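Open day at Granance
Friday, late
By Shabnam Lodhi

Print this entry | E-mail this entry

Home at last, feet sore, far too awake to sleep, so I may as well get it all down. Yufang had been on at me for weeks to come to the robot open day and I nearly cried off this morning because of the drizzle. So glad I didn't!

We took the early bus and were still nearly last through the door. Shona Donnelly was showing people round, very quick and funny, and she took us straight to the table I'd been hoping for — two arms, one mug, a mug tree and a washing-up sponge. I'd expected car parts. It was like looking at my own draining board. 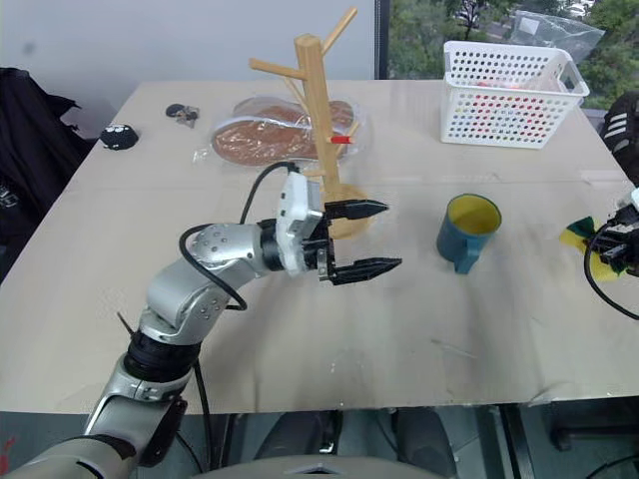

Left arm by the mug tree, sponge in the right one.

I asked Shona what the hard part was and she said "the mug", then laughed at my face. A handle can be pointing anywhere, and the arm has to come at it from a sensible side without knocking the thing over. She told us they had run about 2,000 practice goes on mugs alone since the spring. Yufang wanted to know how many had been dropped. Enough, apparently, that they buy them by the box.

I stood there for ages. I liked the left arm best, with its long cable looping about and those pointed black fingers, like a very serious bird.

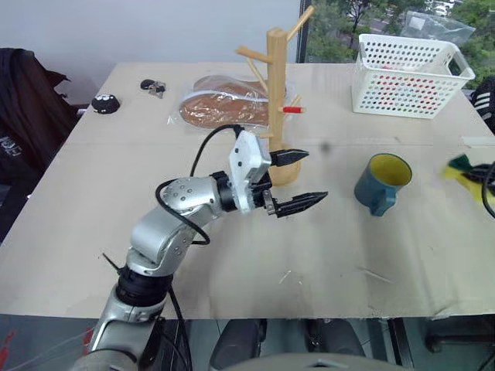 After lunch

Cheese roll, and a cup of tea from the urn that could have stripped paint. Ximeng Xie gave a short talk about Vurnska, the program they use for teaching the arms, and I followed more of it than I thought I would. You guide the arms through a job yourself, over and over, and the program learns from all your goes together. I wrote "200 for a simple job, more for cups" on the back of my bus ticket.

Then back to the table, naturally. The sponge was lying across the top of the mug by then and both grippers were open. 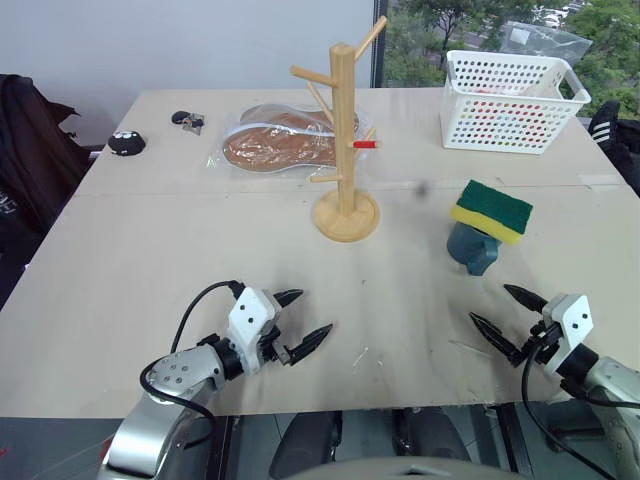 Roman Tomaszewski let a few of us try the practice handles in the next room, and oh, I was dreadful. My hands wanted to go at kitchen speed and his advice was to move as though I were carrying soup. Yufang was miles better, and went quite pink when he said so. I did manage to pick up a cork on my fourth try and got a small cheer from a boy of about six.

The other thing I loved was the wrist camera. I'd thought of the arms as looking down from above like we do, but there's a view from right down at the hand as well, and things come rushing up so big and close.
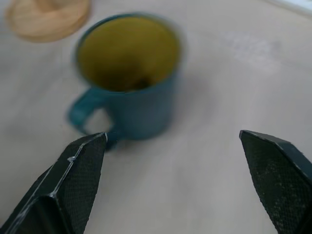
The mug from the wrist camera, just beyond the two fingers.

Asked Shona if they'd be doing another day and she thought August, probably with the folding table out as well (tea towels!). I've put my name on the list, and Yufang's too, though I haven't told her yet.

Missed the good bus and had to wait by the roundabout. Must ring Mum tomorrow, and find out whether the library has anything on robots that isn't for children. I've still got the leaflet in my wet coat pocket, so that wants drying out on the radiator before bed.

Print this entry | E-mail this entry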